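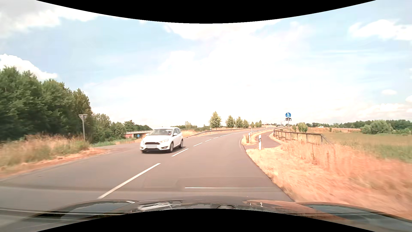 Two-lane road, oncoming white car

Tire pressure for a long drive with a loaded trunk?
Posted by Drumby, 10 December 2022

I am driving 264 miles to my sister's place with the trunk full and two adults in the back seat. The sticker in the door frame lists two sets of pressures, one for normal load and one for full load, and the rear value is quite a bit higher in the second set. The sidewall of the tire shows another number, higher than both. Most of the route is two-lane road at 60 mph. Which number do I use, and do I set it the night before or at a gas station on the way? The car is in an unheated garage.

Zeltari
Use the full-load numbers on the door sticker. The sidewall number is the maximum for the tire itself and says nothing about your car. The sticker values are cold pressures, meaning the car has been parked for three hours or so. Set them in the garage before you leave. If you check at a gas station after an hour of driving, the reading will be higher, and letting air out to match the sticker leaves you low once the tires cool.

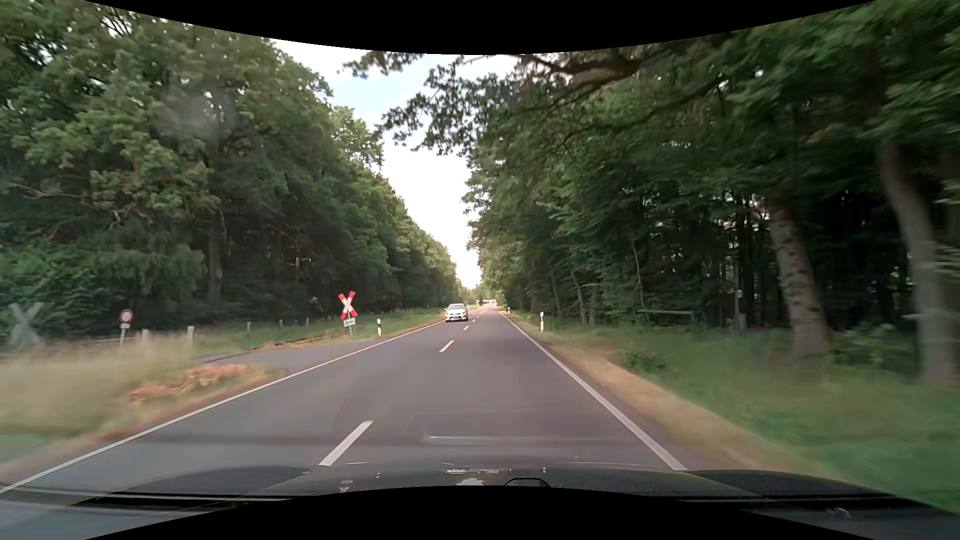

One more point on cold. Pressure drops by 1 psi or so for every 10 degrees Fahrenheit. If you last set the tires in August, expect all four to be low now, and the spare as well. Use the same gauge each time. A cheap one that is off by a fixed amount is still good for comparing one tire with another -- just check it once against a better one. Put the valve caps back on. When you unload at the far end, go back to the normal-load values if you plan to drive around with an empty car for more than a day or so.

Also check your headlight aim with the trunk full. The rear sits lower and the beams point up. Many cars have a small leveling wheel to the left of the steering column. Position 0 is for driver only; 2 is often close for a full car, but the manual will list it.

Wikside
i just put 35 in everything, never had a problem in 200 thousand miles

Emrys Yorath
Zeltari's answer is correct. I would add that a tire which keeps losing pressure faster than the other three has a leak, usually at the valve or the bead, and topping it up before each trip is not a repair. Brush soapy water on the valve and watch for bubbles. Replacing a valve core takes a minute with a core tool, and the part costs very little.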